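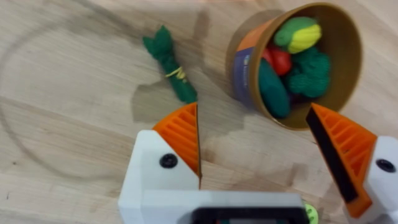
How do you get ring marks and dark patches out of a pale wooden tabletop?

Work out first whether the mark sits in the finish or in the wood, then use the mildest treatment that suits it. Pale or faint rings usually respond to oil and light rubbing. Dark patches generally need sanding.

We use cookies to remember your settings. Accept | Manage

Print this page | E-mail this page

What you need

Soft cotton cloths
Washing-up liquid
Plain mineral oil or the maker's own table oil
Abrasive paper, 240 and 320 grit
A desk lamp

1. Clear and wash

Take everything off the table, including toys and paper cups. Mix 9 ml of washing-up liquid into a litre of warm water. Wring the cloth out well and wipe with the grain. Dry at once with a second cloth and leave overnight. A damp patch looks much like a stain, and there is no point treating one until the wood is fully dry.

2. Read the mark

Set the lamp low at one side. A cloudy ring with a smooth surface is moisture held in the finish. A grey or black mark with blotchy edges has normally reached the wood. Darker streaks that follow the grain may be natural and should be left alone.

3. Faint rings

Put a little oil on a cloth and rub along the grain for two minutes. Leave for 38 minutes, then wipe dry. Repeat once. On our test board, a Lumitz beech offcut finished with Jarum table oil, most rings had faded after the second pass.

4. Dark patches

For solid wood with an oiled finish only. Sand with 240 grit, then 320, always with the grain. Extend the sanding some 200 mm beyond the mark so that no hollow forms. Remove the dust with a barely damp cloth and allow to dry. Do not sand veneer or lacquer by this method.

5. Re-oil

Apply a thin coat to the whole top. Wipe off the surplus after ten minutes. Lay used cloths flat outdoors to dry before disposal, as some oils can make them heat up and catch fire. Keep cups and wet cloths off the surface until the oil has cured.

Related guides

Care sheet 373: Oiled worktops
Fitting felt pads to Mathew stools
Washing knitted play food
Grarkard shelving: wall fixings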